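# Skivell goes quarterly

24th February

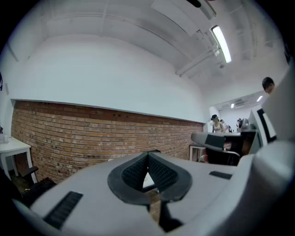
*Black grip pads, up close.*

I got the letter last week, tucked inside the new issue. Skivell is cutting back from monthly to four issues a year, and the price of a subscription stays where it is. The publisher, Bradetti, says the website will "carry the conversation" between issues.

I've subscribed for 15 years. I have no complaint about the writing, which has held up. Shahla Alipour's column on small-town radio is still the first thing I read, and the October issue had a long piece by Manolis Koutsoukos on ferry crews that I've lent out twice. But the last few issues have been thin. The current one runs 83 pages, and 20 of those are ads for the publisher's other titles.

The letter doesn't say what happens to the staff. Rajeshwari Unnithan posted that she is leaving as photo editor -- no reason given, and I'm not going to guess at one. The letters page is gone too. There's a comment form on the site, but you have to make an account first, and mine hasn't been approved yet.

My renewal is due soon. I'll probably pay it for one more year and see what a quarterly looks like. If they use the extra time for longer stories, fine. If it's the same magazine with fewer mailings, I'll read it at the library.

The old issues are staying on the shelf in the hall. I did throw out the inserts.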